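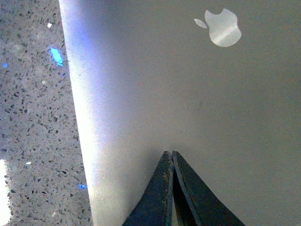

Can a machine tidy your desk yet? Tomomi Kaneko gets asked this at parties and she has a short answer. "Sort of. Bring a book."

Kaneko runs testing at Mukudance, a small outfit that tries out arms and grippers on dull everyday jobs. Clearing a counter, moving a lamp, putting a laptop where it belongs. We talked by phone, her eating lunch, me typing badly. She had 32 minutes before a call with Viklund, the company that makes the finger pads she's been trying.

First thing I wanted to know was why desks. Everyone else is showing off laundry.

"Laundry looks great on video," she said. "But go into any house, any back office. The stuff that piles up is flat stuff and stuff with cords. Mail, tablets, laptops, a lamp. You move one to wipe under it, you put it back. A person does that without looking."

And the machine?

"The machine looks. It looks a lot."

A closed laptop is her favorite hard case. Thin, smooth, nothing sticking up to grab. Two fingers coming down from above have no good place to go. You can push it to the edge of the counter and pinch the overhang, which works, until it goes on the floor. She's seen that too. She wouldn't say how many times.

Then there's shine. Metal lids throw light back at a camera, and a speckled countertop is busy enough that crumbs vanish into it. "I lose crumbs on those counters and I have eyes," she said.

Lamps are a different headache. A gooseneck bends when you grab it, so now the thing your holding has changed shape. Grab the base and you get a slick dome. Kaneko wants the arm to slide the base instead, slow, and leave the neck alone.

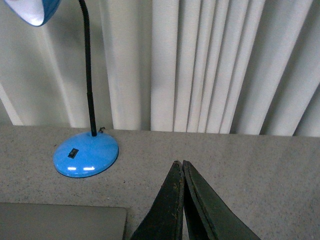

What works, what doesn't

I asked for a scorecard. She groaned. Then gave me one anyway.

Pushing things: good. Picking up blocky things, cups, boxes: good most days. Wiping an open stretch of counter: fine. Wiping around things: not fine. Cords: "Please don't ask me about cords."

The shop floor is further along, she thinks. She spent 2 years at a parts warehouse in Tremambridge before this, and over there the bins are the same every morning. Same height, same light. An arm from Nindemo ran one packing line and did 2000 picks on a good shift. Same arm in a kitchen would be lost by breakfast.

"A warehouse gets built for the machine," she said. "Your counter got built for you. And then you left stuff on it."

So how close do the fingers get before somebody worries? Closer than I figured.
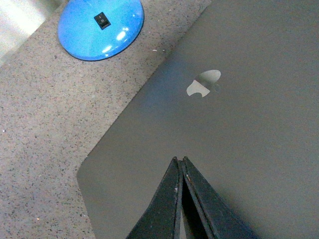 Kaneko likes a slow approach over anything with a screen in it, a stop, then a second look before contact. It eats time. A six-second job for a person can take minutes. She's ok with that. "If it's working while I'm asleep I don't care if it's slow. I care if it's slow and I have to stand there."

Which is the catch. Right now somebody still stands there -- her, mostly, with a hand near the stop button.

I tried to get a year out of her. When does a regular household buy one? No luck. She said the hardware is nearer than people think and the judgement is farther. Knowing which pile is trash, say. Or that the lamp goes back on the left becuase you're left-handed.

Would she have one at home? Long pause, chewing.

"For the counter, yes. Next year maybe. Not near my own laptop."

Her call was starting. She said to email about the pads and hung up.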